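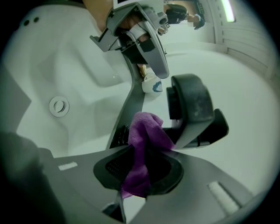 Wash basin station, purple cloth on one of the hand-held grippers

Minutes — Good Practice Group for Hand-held Grippers, Lutlow site
Saturday, room 7

1. Minutes of the last meeting
Accepted with one correction. The cloth standard was written by Benura and not by Nurovex.

2. Water near the grippers
The group discussed how close a gripper may come to the basin. Chuang asked for a fixed distance, but the other partners found this difficult to follow during the work. It was agreed that the housing must stay above the rim, and that the tap is closed before a gripper is put down. The text goes into section 28 of the site rules.

3. Mugs and other breakable things

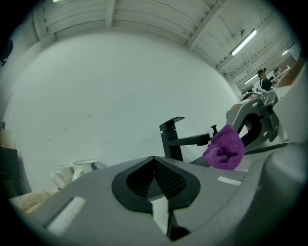 Mugs stay beside the work place only if they are part of the task. Private cups must go back to the kitchen before the start. Nurovex will add one line about this to the start checklist. Chipped mugs are taken out the same day — also when the chip is small.

4. Cloths
One cloth for one station. Cloths are to be changed at the end of the shift and written in the log. Log entry 3749 has no station name, Benura will correct it.

5. Markers
A marker block should be wiped with a dry cloth only. If the print is scratched, the operator stops and changes the block. There was a question if tape is allowed over the print. Answer of the group: no.

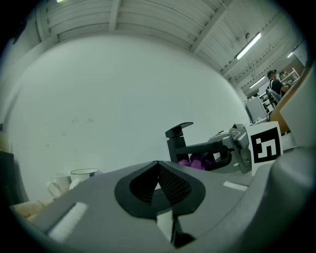 Marker block beside the finger assembly, two mugs on the left

6. Open points
Hand strap length for small hands (Chuang). Wording of rule 29, second sentence, still not clear (all partners, comments by the end of February).

Meeting closed at 16:30.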